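Why my grasp planner got so much nicer this week

I finally ripped the pose estimator out of the planning loop and let it run on its own thread, and wow, what a difference! The old version (Prokine, my little stack of Python and regret) froze the arm every time perception had a think. Now the planner takes the newest pose it has and gets going, and if a better one shows up on the way down, it just nudges the wrist.
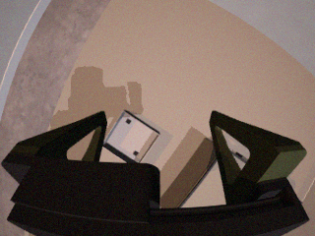

Simulator views, gripper camera first.

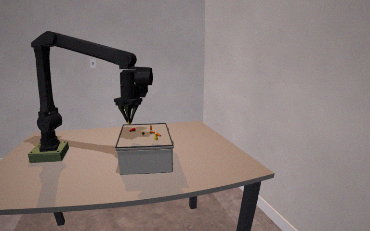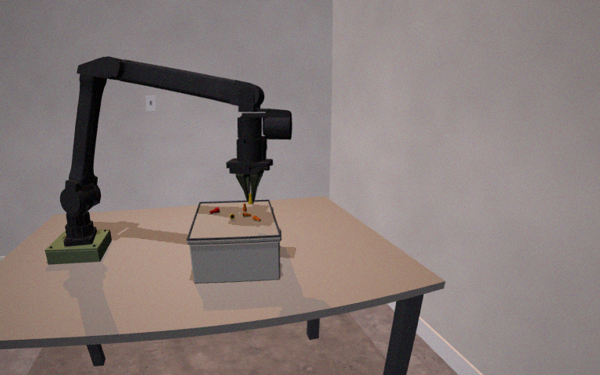
Su-bin Ok talked me into logging every replan, which I'd been putting off since March. So glad I did. Over 214 episodes the log caught 2 where the pose flipped end for end, both on small parts lying on their side. That's a symmetry bug in my matcher, and I would never have spotted it by watching.

Next up is a cost term for approach angle, so the fingers stop picking the silliest route between neighbors. Hammad Yousafzai has a branch with something similar and I'm going to steal it tonight.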